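Dwight Dhillon has run the walking and eating tours in Brarneck for long enough that the fish stall on the harbor front keeps a stool for him. He met me there at 8 in the morning in April, before the ferry came in, and we talked over coffee for most of two hours.

## Getting there

Most visitors reach Brarneck by the ferry from Sarantis, a crossing of 80 minutes. Dhillon tells people to take the first boat. "The noon boat is full of day-trippers and they all want lunch at the same moment," he said. "If you come early you can walk the sea wall, see the chapel, and sit down to eat when the kitchens aren't rushed."

There is a bus from the dock to the upper town, but he rarely uses it. The steps beside the old customs house take 15 minutes at an easy pace, with benches on the way. Anyone with a heavy suitcase should ride the bus and walk down later.

## Where to eat

He was careful about naming favorites. Pressed, he sent me to Amo, a small dining room behind the market that serves fish soup, bread and one dessert. It doesn't take bookings.

"Go at six or go at nine," Dhillon said. "Between those you'll stand in the street."

For breakfast he likes the bakery on the corner of the square, which sells a flat onion pie by the slice. He suggested skipping the places with photo menus along the marina, where he says the same plate of mussels costs more and arrives smaller. "I used to be polite about it. I've stopped."

## The walk to Trukum

The part of our talk he enjoyed most was the path to Trukum, a headland village with 72 houses and a single café. The trail leaves from the end of the beach road and climbs 600 feet before it drops to the cove. Natalia Tovar, who drives the taxi boat back, joined us halfway through the second coffee.

"People call me from the cove at seven in the evening and they've got sandals on," she said. "I'll come, but I'd like them to call earlier." Her last regular run is at five. She takes cash and cards, and dogs ride free.

Dhillon said the path is fine for anyone used to hills. He carries two bottles of water in summer and turns back if the wind is up on the ridge. The lighthouse at the far end has 888 on its door, an old chart number, and it can't be visited inside.

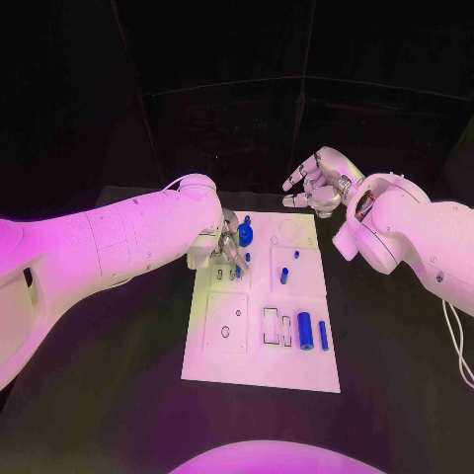
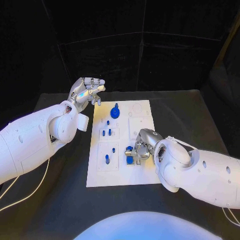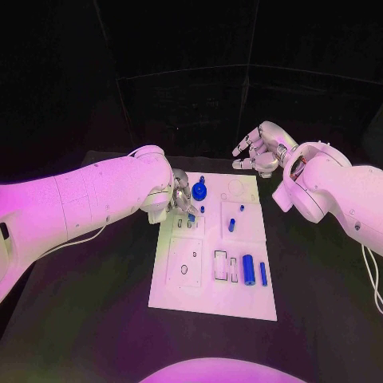
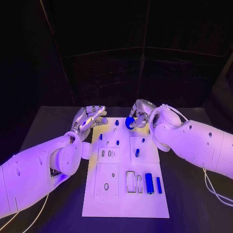
*White arms over a white board.*

## When to go

Both of them prefer the spring. The water is cold until June, but rooms are cheaper and the market has its best vegetables. Tovar likes October too, when the boats run half full.

"August is for people who like other people," she said.

Dhillon is less strict. He told me he takes his own family out in August every year, to the small beach below the cemetery, and they bring their lunch from home.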